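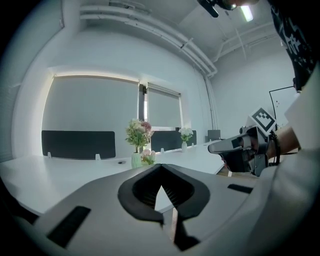 Rotia hand-held gripper, paired set

Sold in twos, with wrist straps. The Rotia brochure calls the set "maintenance free". We have kept four pairs going since December and would not put it that way.

Fingertip pads. Black, rubbery, and the part you will be replacing. Rotia rates them for 1,263 hours. Ours were swapped at 590, when the two sides stopped meeting evenly at the notch. Check them before each shift by closing the grip slowly on a sheet of paper. If the paper slides out, change both pads -- one new pad against one old one grips worse than two old ones.

Marker plate. The black-and-white square has to sit tight on its mount. Dean Whitlock tried double-sided tape for a while and regretted it. Wipe it with a dry cloth only.

Strap. Put it on first, then pick up the grip.

Cleaning. The supplied spray leaves a film on the housing. Plain water on a rag did the same job for us, minus the film.

Spare pads, per pair: $38. Steep for what they are, but the cheaper ones Kwaku Addo ordered didn't fit. Ask for the pad sheet before you buy.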